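How a Gripper Gets Ready for Its Day

By Brigitta Zaugg
September 29, 2018

If you have ever watched somebody tune a guitar before a concert, you know that a lot of the work happens before the music starts. Robots are like that too. When people picture a robot workshop they usually picture the exciting part, with arms swinging and lights blinking, and I did too before I started spending my mornings in one. What I found was a lot of wiping, a lot of checking, and a very nice pot of tea.

The workshop I visit is called Dretby. It is a brick-walled sort of place with white ceilings, and the people who work there teach machines how to handle everyday things like clothes and little blocks. Today I want to tell you how they look after one particular tool, which everyone there calls Peltia. (The other one is called Navickas. They are a pair, and I will get to Navickas in a bit.)

What is Peltia?

Peltia is a gripper. A gripper is the part of a robot that does the job your hand does. It holds on to things and it lets go of them. Peltia is a special kind, though, because a person carries it. You hold it, you squeeze, and its soft black fingers come together. A camera on the tool looks at whatever the fingers are doing. Later on, a robot can learn from what the camera saw, a little bit like learning to tie your shoes by looking over your grandfather's arm while he does his.

So if Peltia is dirty, or crooked, or has something stuck in it, then the robot will be learning from a teacher who has a mitten on. You can imagine how well that goes!

Step one: a good look

Etornam Laryea is in charge of getting the grippers ready, and he always begins by doing nothing at all with his hands. He puts them behind his back and he looks. I asked him why once and he said that when he was learning, he used to grab a cloth straight away and wipe off the very clue he needed.

What sort of clue? Well, a shiny streak can tell you that something has been rubbing. A bit of fluff can tell you what the gripper was holding yesterday. A screw that has turned a tiny amount will have a line of clean plastic next to it where the screw head used to cover it up. Etornam draws a small pen mark across his screws and the plastic beside them, and if the two halves of the mark don't line up anymore, he knows that screw has been wiggling loose. I think that is awfully clever, and I have since done it to my bicycle.

Step two: fluff patrol

Cloth is wonderful stuff to practice with, but it sheds. Towels are bad, wool is worse, and old jeans are somewhere in the middle, especially where the edges have gone fuzzy. All those little threads like to travel, and the places they like to travel to are exactly the places where you don't want them, such as the gaps underneath the fingers. 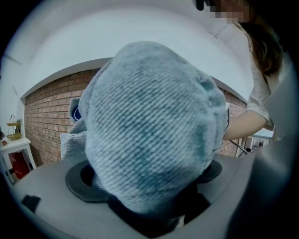
For getting threads out, Etornam uses a soft brush, the kind you might use for watercolors. He brushes away from the middle of the gripper, toward himself, and he taps the brush on a scrap of paper after every few strokes. If a thread is wrapped around something he uses tweezers, and he pulls slowly. Pulling fast can snap the thread, and then you have one half in your tweezers and the other half still hiding.

No blowing! I tried to help by blowing on it, and I was told (very kindly) that my breath has water in it and that I would only be pushing the fluff further down. I felt a little silly, but I remembered it, so that's something.

Step three: washing the fingers

The fingers are soft and have ridges on the inside, a bit like the sole of a sneaker. The ridges give them a better hold. If you drag your thumb along the sole of a clean sneaker, it catches. If the sneaker has been walking through flour, your thumb slides right off. Fingers on a gripper have the same trouble with dust.

They get washed with a damp cloth and one drop of dish soap, and then with another damp cloth that has no soap, and then they have to dry for 45 minutes. Nobody at Dretby is allowed to hurry this part along with a hair dryer. While we wait, that is when the tea gets made.

While the fingers are drying you can bend them gently and look in between the ridges for cracks. A cracked finger still works for a while, but it bends more on one side than the other, and that makes it hold things at a slant. If there is a crack, both fingers get changed together, the way you would buy two new shoelaces even if only one had broken.

Step four: the camera's turn

The camera gets its own cloth, which lives in its own little bag and is never, ever used for anything else. A single fingerprint on the lens can make everything look like a foggy morning. Etornam starts in the center and goes around and around in a bigger and bigger spiral until he gets to the rim.

Then he checks that the camera hasn't been bumped. He holds the gripper over a sheet of paper with a cross drawn on it and looks at the picture on a computer screen. The cross should be in the same spot it was in yesterday. If it has drifted, he loosens the mount, nudges it, and tightens it again, and sometimes this takes one try and sometimes it takes up to 5. He hums while he does it. I don't believe he knows.

Step five: trying it out

Now we come to Navickas. Peltia and Navickas are used as a pair, one in each hand, and they need to behave the same way as each other. Have you ever worn one rain boot and one slipper? You can get across the room, but you wouldn't want to dance.

The test is simple. You put on the rest of your gear, pick up both grippers, and practice with something small and something floppy. A little white block is good for the small thing, because it shows up nicely between black fingers. For the floppy thing you can use just about anything from the laundry. You close your hand slowly and watch whether the two fingers come together in the middle. If one gets there before the other, back you go to the screws and their pen marks.

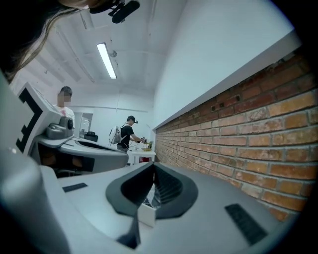

Reading time: 5 minutes

One more part of the gripper needs checking, and it's my favorite. It is a square with a black pattern on it, and it looks like a very small, very blocky crossword puzzle. This is called a marker. A computer that spots the pattern can work out where the gripper is and which way it is tipped, which would be hard to do with plain white plastic. So the marker has to be flat, clean and not peeling at the corners. A peeling corner gets replaced with a fresh marker right away, because a bent pattern can fool the computer into thinking the gripper is leaning over when it's standing up perfectly straight.

Writing it all down

When everything is done, it goes into the notebook. The notebook is a big green one and every check gets a number. On the morning I am telling you about, Peltia had check number 2952, and Etornam let me write it in myself. Next to the number you put what you found and what you did about it. Mine says "blue fluff, left side, brushed out." I was very proud of it.

In October the grippers are going to visit the workshop at Plollport, and the notebook will go with them, so that the people there can see what has been fixed and when.

Words to know

Gripper: the part of a robot, or a tool like Peltia, that takes hold of things.
Lens: the curved glass at the front of a camera.
Marker: a printed pattern that helps a computer find something.
Mount: the piece that holds a camera where it is supposed to be.

Try it at home

Find a pair of kitchen tongs and ask a grown-up if you may borrow them. Pick up a sock, then a building block, then a grape. Now dust the ends with a little flour and try all three again. Which one got harder? Wash the tongs and dry them well before you put them back, please, or your grown-up will be writing to me.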